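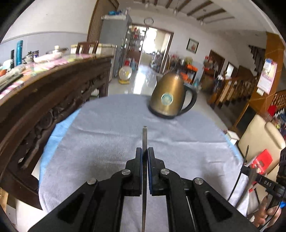 A kettle on a towel-covered table, with a carved wooden cabinet and its clutter to the left.

12 shares | 3 comments

Grorkix asks the nation to look at its sideboard

Campaign for clearer surfaces returns in June, with lower expectations

Grorkix, the home storage firm, has today launched the second year of Clear the Top, its campaign to help households find the furniture they already own.

The campaign follows a survey of 2000 homes carried out for Grorkix by Trendside. Asked what was on top of their largest cabinet or sideboard, 359 households said "nothing much". Trendside then asked the same 359 to go and check. Some 90 per cent came back with a different answer, and several took a while to come back at all.

Flasks, lidded tubs, folded cloths and cooking pots featured heavily. So did boxes that were waiting to go somewhere else. A good carved cabinet, the survey suggests, attracts more clutter than a plain one, and a sheet of glass on top seems to be read by most families as permission.

The kettle came out of it rather well. Given a towel to stand on and a bit of room, it was the item people were most likely to put back where they found it. Grorkix puts this down to thirst.

Last year's campaign asked people to clear every surface in the house over one weekend. It was not a success. This year's asks for one surface, for one evening, and allows the kettle to stay.

Those taking part will get a free printed guide, written with the furniture restorers at Shabalala, which covers dusting carved panels with a soft dry brush, lifting a glass top safely (two people, no socks on polished floors) and what to do about the ring left by a hot pot. The last section is short and not very hopeful.

Grorkix is also giving away 400 of its Rurkier trays, a shallow lidded tray meant for the things that live on sideboards because they live nowhere else. The company accepts that a tray full of clutter is still clutter - but it can be carried into another room when visitors come, and that was what most people in the survey said they wanted.

Clear the Top runs throughout June. Guides and trays can be requested through the Grorkix website or picked up from stockists while they last. Entrants are welcome to send in before and after photographs. Last year the company received a great many of the first kind.

ENDS

Notes to editors

Trendside questioned households by telephone. Answers were not checked in person, except by the people giving them.

Share this release | 12 shares | 3 comments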